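Building a Two-Arm Table at Nemgate Workshop
Handout 2: Laying Out the Table and Picking Up Small Bottles

Welcome back, and thank you for staying so late last time to get the Shin bolted together. (Shin is what we call the whole build, arms and table and all, for those who joined in the second week.) Both arms are up and moving, which is further along than I dared hope, so in this session we get to do the part I have been looking forward to, which is giving them something to pick up.

Please read sections 1 to 4 before you come. If you only have time for one, make it section 3.

1. What goes on the table

I like to start with things from the bathroom cabinet and the craft drawer. Little dropper bottles are my favorites, and I will happily take any you can spare, with the lids screwed on tight, please! They are light, they stand up if you set them down kindly, and they fall over if you don't, so you find out very quickly how gentle your closing move is. A mix of caps and colors helps too, and so does one big bottle among the little ones, as something the arm has to go around on its way in.

The bin goes in the middle. We use clear plastic, and I should warn you that clear plastic is harder than it sounds. The rim throws glare from the ceiling lights, and anything standing behind it shows through the walls, so a bottle that looks as if it were in the bin may be sitting well back on the table. Before you save a drop position, walk around to the side and check it with your own eyes. 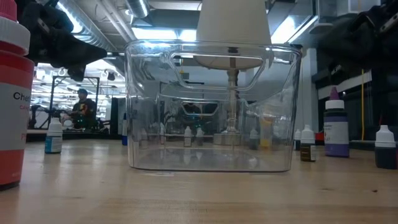
2. Setting the drop height

With the motors off, move one arm by hand until the fingers are over the bin and clear of the rim. Make a note of that pose. Now lower it until you would be comfortable letting go of an egg, and make a note of that one too. The first is your travel pose and the second is your drop pose, and the arm should always go through the first to get to the second, in both directions. Most of the bumped bins I have seen came from people skipping the travel pose on the way out.

On the Enton board the travel speed is a number up to 3000. Start at 1000 and leave it there for the whole evening, please, even if it feels slow. Finger closing speed has its own setting, and I start at 111, an odd number I landed on one night by mistyping and have kept ever since out of fondness.

Both arms share the bin, so agree with your partner who goes first. The other arm waits at its travel pose on its own side. We will write a proper "wait your turn" routine next time, but for now a person saying "mine" out loud works very well.

3. Bottles on their sides

A standing bottle is an easy pick: come in level, fingers open on either side, close. Lying down is another matter. A small round body can roll when one finger touches it before the other, and once it rolls toward its neighbor you have two bottles to worry about. Turn the wrist so that the fingers close across the body, with the cap off to one side, and come straight down from above.

When several lie close together or overlap, take the outermost first and work inward. Look out for anything thin and see-through near the pile, such as tubing or a strip of plastic, because it is very easy to miss on the wrist camera and will come up with the bottle if a fingertip gets under it.

A word on that wrist view, which takes some getting used to. The fingers are always in it, big and black at the bottom, and they hide whatever is closest to the hand. I find it helps to stop well above the table, choose the bottle, and only then go down. Going down first and hunting around sideways is how piles get plowed.

Try this with your partner: one of you looks only at the wrist view and names the bottle to be picked, going by where its cap points. The other stands at the table and says whether the fingers are lined up with the same one. Swap after a few goes.
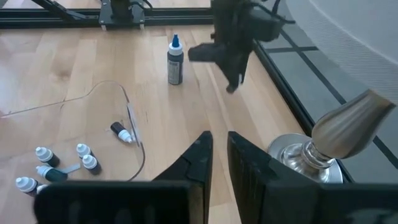

Gonevstead, October

A few bench notes, copied over from the workshop book so that everybody has them:

Check the finger screws before power goes on. Mine had worked loose again on the left hand.

Keep tall shiny things toward the far side or the edge until you trust your paths. They are lovely for testing reflections, but save them for the end of the evening.

Tie cables along the upper part of the arm with enough slack for a full wrist turn. Turn it by hand, both ways, and watch the cable the whole time.

Stop button within reach of whoever is not driving.

4. For next time

Bring your two saved poses, written on paper as well as stored on the board, and a line or two about the pick that gave you the most trouble. We start at 7 p.m., and the kettle goes on a little before that.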